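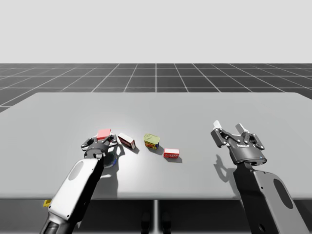 Rendering: grocery-style items on a light gray table, with two robot arms.

Lurport Council Sets Expiration Rule for Emergency Orders

LURPORT, November. The Lurport city council has adopted an ordinance limiting how long emergency orders remain in force without a recorded vote. Under the text, an order issued by the mayor lapses at noon on the second Friday after signature unless the council extends it. Each extension requires a separate vote and a written statement of grounds.

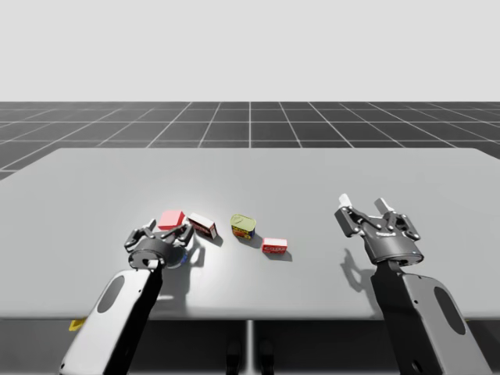 Rendering: four small grocery items on a tabletop.

The ordinance follows a review by Plukura, a public law research office, which examined 374 orders issued under the earlier code. The review found that the code set no end date for orders on opening hours, public gatherings or street closures. Fines for violations are now capped at 1000 for individuals and 4000 for businesses.

"The previous code defined how an emergency begins and was silent on how it ends," said Cengiz Gezer, lead author of the review.

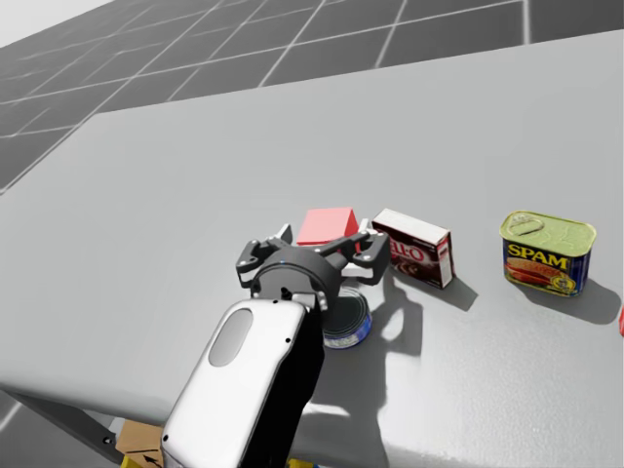

Rendering: robot arm over a light gray tabletop.

Orders already in force in the Tekin and Sokeck districts are subject to the same time limit, counted from the day the ordinance takes effect. The full text and the review are available from the city clerk's office.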